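Bench notebook, April
Arm cell, spend for next year

Mirela Moura wants the equipment list by the end of the month, so this is a first go at it. Please scribble on it.

Fingers. Still on the original pair. The tips are what we wear out and what we pay for most often. Okafor sell them in packs of 5 and the price per pair drops a fair bit if we take two packs. I'd take two. The Clurnberg ones are cheaper but need an adapter plate, and then all the offsets want doing again.

Wrist camera. The Lallside quote came back at 1,245 with the lens and bracket, cable extra. The main thing I want is a shorter exposure. With the present one, anything grabbed while the arm is moving comes out streaked, and small items on a plate turn into blobs with no usable edge.

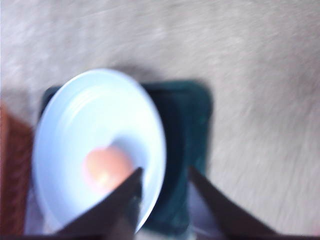 Lighting would help with the same problem and costs far less. Numonlow do a ring light for 52. I'd buy that first, try it for a fortnight, then decide on the camera. If Mirela needs one figure now, put both in and we can hand the camera money back.

Plates, mats and small props: 100 for the year. Plain ones please, and a couple of mats with a matt finish to try against the glossy plates.

Not asking for a second arm. We haven't filled the hours on this one and there is no bench for it anyway.

To do:
Ask Okafor about lead time on the tips.
Get the cable price out of Lallside, in writing.
Check whether the ring light fits round the bracket or fouls the fingers when they open fully.
Find last year's carriage costs, which I left off the previous list and had to explain.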